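Muebles > Mesas > Reseñas de lectores

27 de agosto de 2019 - Redacción de Butville

Usamos cookies propias y de terceros. Si sigues navegando, entendemos que aceptas su uso.

Mesa Vorska 2566 en blanco: cinco meses con ella

Llevaba tiempo queriendo escribir sobre esta mesa, porque cuando la buscaba yo apenas encontré opiniones y me habría venido de maravilla leer una larga, con sus manías y todo. La compramos en marzo en la tienda Busmont, después de dar muchas vueltas entre esta y la Vidal, que era más bonita de patas (las tenía torneadas, una preciosidad) pero se nos quedaba corta. La Vorska mide 200 centímetros de largo y eso, en una sala donde unos dibujan, otros juegan y alguien acaba siempre merendando, se agradece una barbaridad.

El tablero es liso y mate, y para mí es lo mejor que tiene. Mi mesa anterior brillaba tanto que por las tardes tenía que cambiarme de silla, y aquí trabajo tan a gusto. Eso sí, el blanco es blanco: las migas se ven, los lápices se ven y cualquier cosita de color salta a la vista.

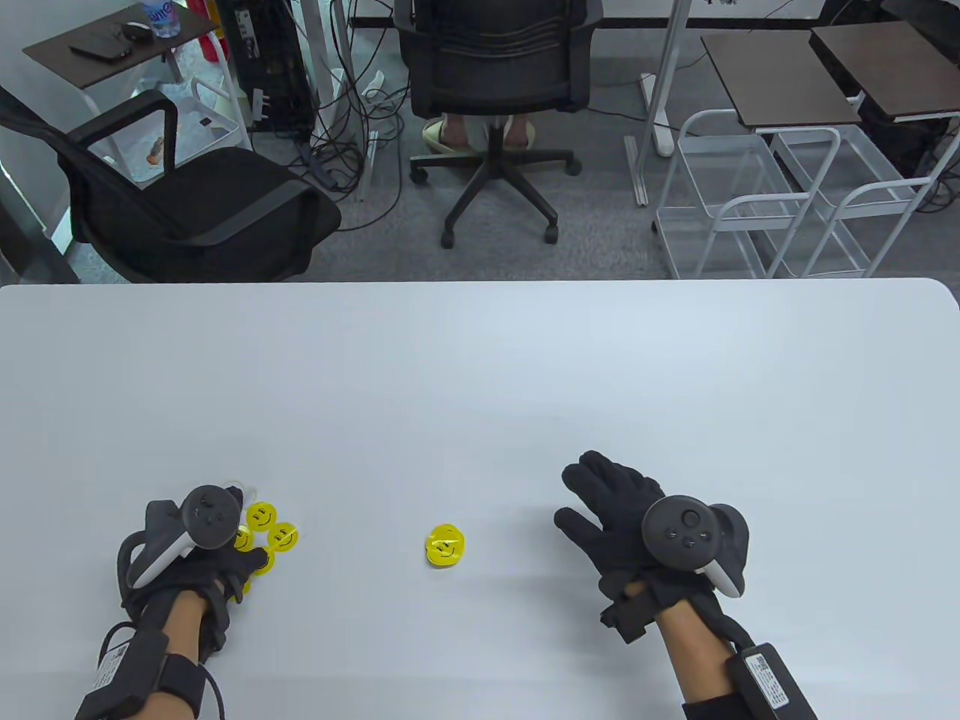

Fichas amarillas de cara sonriente sobre el tablero blanco.

El montaje lo hicimos entre dos y con calma. Pesa 40 kilos, así que no intentéis darle la vuelta solos, por favor, que yo lo intenté y estuve una semana acordándome. Las patas se atornillan en 20 minutos, aunque las instrucciones traen un dibujo tan pequeño que acabamos mirándolo con la lupa de coser. También eché de menos unos tacos de fieltro, que tuve que comprar aparte. 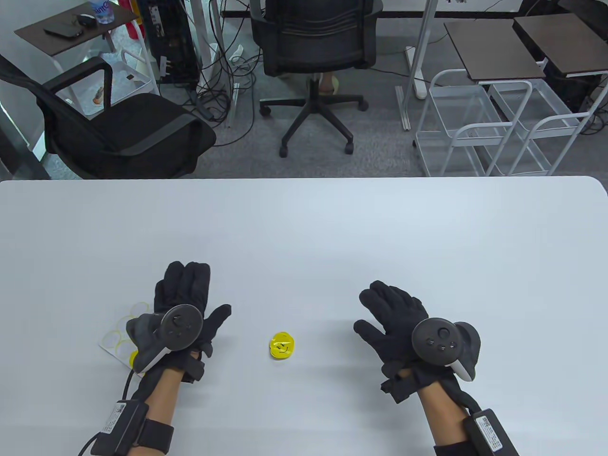 El borde del fondo, recto hasta la curva de la esquina derecha.

De estabilidad, muy bien. Al principio cojeaba un poquito - el suelo de casa tampoco ayuda - y se arregló con los niveladores. Para limpiarla uso un paño húmedo y jabón suave. El rotulador permanente no lo perdona, aviso, y la tinta de bolígrafo sale si se coge pronto.

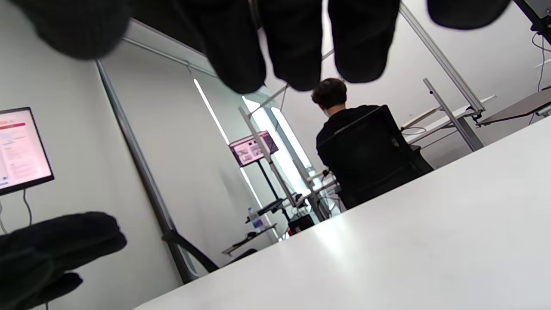
¿Se puede dejar una taza caliente directamente encima?

Yo pongo siempre un posavasos, porque el manual pide evitar el calor directo y prefiero no probar suerte.

Le doy un notable alto. La volvería a comprar, y esta vez pediría que me la subieran hasta el piso.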